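Setting Up a Call-Up List for a Recreational Hockey League

Updated 14 Mar 2019

These steps cover the spare player list used in the Prukamum league, but they work for any adult league with a fixed roster limit. Set the list up before the first game in September. A spreadsheet is enough.

Step 1. Create the player sheet

Make one row per spare. Use these columns: name, position, shoots, rating, phone, last call-up. Keep goalies on a separate tab. A list of 40 names will cover a league of six teams. Below 28, expect gaps on late game nights.

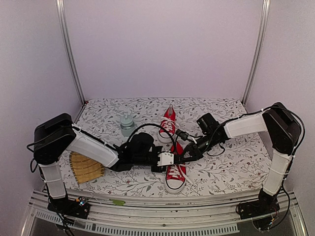 Two robot arms over a tabletop with a leaf and flower print.

Step 2. Assign ratings

Rate each spare from 1 to 5. Use the same scale as the regular draft, or the numbers will not match. A spare may replace a player of equal or higher rating only. If a team is missing a 3, it may call a 1, 2 or 3.

Defense and forward ratings are stored separately. A player who is a 4 up front may be a 2 on the blue line — enter both.

Step 3. Set the call order

Sort by last call-up, oldest date first. Blank dates go to the top. The captain calls down the list and stops at the first yes. Allow two hours for a reply to a text message, or 20 minutes on game day.

Do not skip a name without logging it. Enter N for no answer and D for declined. Three D entries in a row move the player to the bottom. 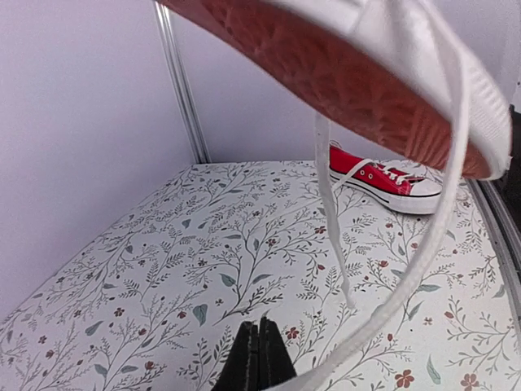
Step 4. Handle long absences

An absence of one or two games is day-to-day. Use the normal call order each time. From the third missed game, the captain may name one spare as a fixed replacement until the regular returns. The spare keeps his or her place on the list.

If the team is Walus or Camenzind, check the shared goalie tab first. Both teams draw on the same two backups.

Step 5. Record the game

Enter the spare on the score sheet with an S before the jersey number. Points count for the team but not for the scoring race. Update the last call-up column the same night and save a copy under the game number, for example 225-S.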